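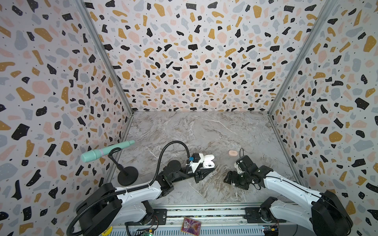

How often should earbuds and their case be looked over?
Once a month does it for most people, and again before any trip where you'll be leaning on them all day.

I'm Duyên Thân and this is the small-gadgets page of my monthly once-over. I do it at the table about 9 in the morning with a cuppa, and my comments are under each item. Use it for your own stuff if you like!

1. Table wiped, nothing on it that could spill
OK. I moved the cuppa to the windowsill after last December – lesson learnt there.

2. Case lid opens and shuts
OK. The hinge is a bit stiffer than it was in spring, but it closes all the way. If yours has a wobble, don't force it, just note it and check again next month.

3. Both earbuds sit down properly in the case
Needs watching. The left one likes to perch. I press it down and look for the light, and if there's no light I clean the contacts and try again.

4. Charging contacts clean
Done. Dry cotton bud only, no sprays. Pocket fluff was the main offender (it always is, I swear these jeans are made of it).

5. Ear tips and mesh
Tips off, washed in soapy water, left to dry overnight before they go back on. I use a dry soft brush on the mesh and hold the bud face down so the bits fall out and don't get pushed in.

6. Battery case, any swelling, cracks or odd warmth
None found. This is the one item I'd never skip. A bulging case gets no more charging, full stop, and goes to the battery drop-off at Bimstead, never in the kitchen bin.

7. Charging cable
FAIL. The Drorgate cable has split near the plug, so I've binned it from use and put the Durkard one in its place. Checked that one end to end, no nicks.

8. Volume limit still switched on
OK. An update had turned mine off once without me noticing, so now it's on the list.

9. Serial number written down somewhere other than the box
Done, it's in the blue notebook with the receipt from Hoani.

To sort before next month: 2 spare sets of medium tips, and a label for the old cable so it doesn't sneak back into the drawer.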